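**Sendeo cell, Plirkbridge: maintenance progress, December**

The gripper on the Iltesdale arm was serviced at 2174 running hours. Both finger pads were replaced and the hub screws retightened to the Pruitt schedule. Opening width was reset and checked over 30 cycles with no drift.

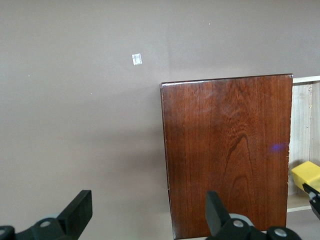

Wrist camera calibration was repeated after the pad change. Glossy surfaces still give false edges under the overhead lamps, and exposure has been lowered by 8 per cent as a trial. Spend to date on spares is £400, within budget. Outstanding: cable guide at the wrist, on order for January.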